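Print this page | E-mail this page

Section 2: Fitting and checking the gripper

Right, your Gruleo arm is bolted down and has power. Next comes the gripper, and I'll be honest, it's my favourite bit! I've fitted plenty of these with Lotte Van Beek at our Sastgate workshop, and the order below is the one we've settled on.

You'll need the hex key from the Protell accessory bag, the short sensor cable and a clear patch of table.

1. Switch the arm off at the wall. The stop button alone won't do for this job.

2. Turn the wrist by hand until the mounting face is easy to get at. It'll feel stiff – just go slowly and it will come round.

3. Offer the gripper up to the wrist and line up the pin with its hole. If it won't sit flat, take it off and try again. Please don't pull it in with the screws (I've done it, and I had to buy a new plate).

4. Put all the screws in loosely, then tighten them a little at a time, going from one to the one opposite.

5. Plug the cable into the gripper first and the wrist second. Push until the collar clicks, then do it up finger tight.

6. Leave some slack in the cable. A loose U is what you're after, with enough play for the wrist to turn both ways.

CAUTION: Keep your fingers out of the jaws from here on. They close quickly when the power comes back.

7. Switch on and wait 19 seconds before you touch anything on the screen.

8. Look for the light on the wrist. Green means the arm has found the gripper. If it stays dark, switch off and go back to step 5.

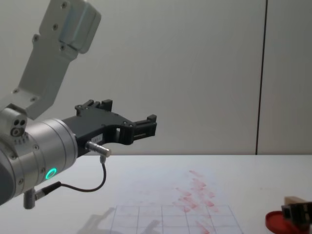 Fig. 11. Gripper on the wrist, cable hanging in a loop, green light on.

9. Open the Tools page, pick "Two-finger" and press Save. Then open and close the jaws a couple of times at the slowest speed.

10. Tape a sheet of grid paper to the table if you're going on to the reach test in Section 3. Any squared paper is fine, and I find it makes it so much easier to see how far off you are.

Note: If you see error 118, the cable is in but the tool hasn't been saved. Repeat step 9. Ravindra Sengar added this one to the help pages in September after I'd pestered him for it.

Note: Older Stüber plates fit too, but they need the longer screws.

Related items
Section 1: Bolting down the arm
Section 3: The reach test
Cleaning the jaw pads
Spare cables and plates
Error list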